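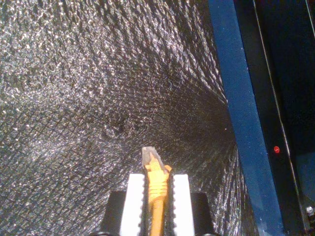 **Do you need expensive patch leads for a small rack?**

Ordinary ones from a decent supplier will do, as long as they're the right length and the plugs are well made.

I've been asked this three times since January, mostly by people who have just had a quote. Mine came from a firm in Lorkham and was for £1,143, for tidying what I would call a very small amount of equipment. The cabling line alone was enough to make me put the kettle on. It listed eight "premium performance" Pilamo leads with a paragraph of claims attached to each, and when I rang to ask what the performance was compared with, I was told it was compared with standard. Standard what, I asked. Standard performance.

I didn't go ahead. I bought plain leads from Alaoui, a shop that sells them out of cardboard boxes on the counter, and spent the rest of the week finding out what I could and couldn't tell apart. I should say I'm not an engineer and don't own a proper certification tester. I have a cheap one that lights up if the wires go where they should, and I copied a large folder back and forth a few times with each lead. The Pilamo one I'd borrowed and the Alaoui one came out the same, give or take a few seconds in either direction. Someone with a long run through a factory may find otherwise, but my longest lead is 2 metres.

What did make a difference was dull stuff. Length, mainly. A lead that's far too long ends up in a loop behind everything, and the loop gets snagged every time you reach in for something else. One that's a bit too short pulls sideways on the plug. I had four of the first sort and one of the second, all bought in a hurry over several years, and I threw out the short one with some pleasure.

Then there's the furniture. The quote wanted everything in an enclosed cabinet with a glass door and a fan in the lid. I can see the point if you've got dust, or children, or a landlord. I'm less sure what it does for a person who wants to get at the ports. An open frame has two rails with holes in and you can reach it from whichever side suits you, and when something needs to come out, it comes out. It's ugly. I've seen glass-fronted ones with a good deal of ugliness behind the glass.
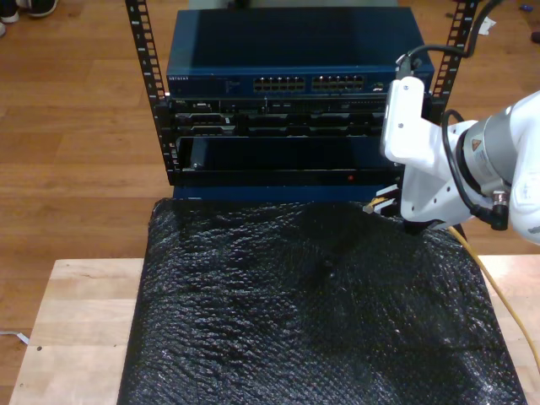 *Open rack on the table, Netgear switch at the top, server below.*

I do have one complaint about twenty-four-port switches, which is that they encourage you. You look at a long line of empty sockets and start wondering what else in the house could have a cable in it. I was sold on the idea of "room to grow" once and I've yet to grow into it. If I were buying again I'd count what I own, add a couple, and ignore anyone who tells me about the future. That said, second-hand ones with lots of ports often cost less than new small ones, so you may be pushed into it by your wallet anyway.

The other thing I was sceptical about was the Trerkar labelling kit, a little printer that makes flags to wrap round each lead. Reviews are glowing. I tried it for an afternoon and the flags unstuck from the thinner cables before I'd finished the set. Masking tape and a biro has held up better and I can read it without my glasses. The kit has gone back. 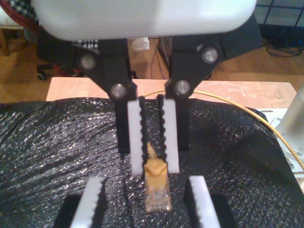

Boots are where I've changed my mind. I always thought the plastic sleeve behind the plug was there to make a cheap lead look dear, and I used to buy the ones without if they were a few pence less. Then I broke the clip off two of those by dragging them backwards through a bundle. A plug with no clip will sit in its socket perfectly happily until you shift the shelf, and then you'll spend your evening blaming the router. The kind I now look for is like the one on the yellow lead in the photo, with the raised tab up by the latch. It's a nuisance in a crowded row where you can't get a fingertip down to it, and on some the sleeve goes so stiff that the clip barely presses, so squeeze one before you buy a bag of them. I also like yellow, for the unscientific reason that I can find it behind a desk.

I still haven't decided about thin cable. It bends nicely and takes up less space, and I'm told it's fine for short distances. I was told that by the people selling it. I've put one in between the switch and the printer, where I won't mind much if it lets me down, and left the server on the ordinary stuff for now.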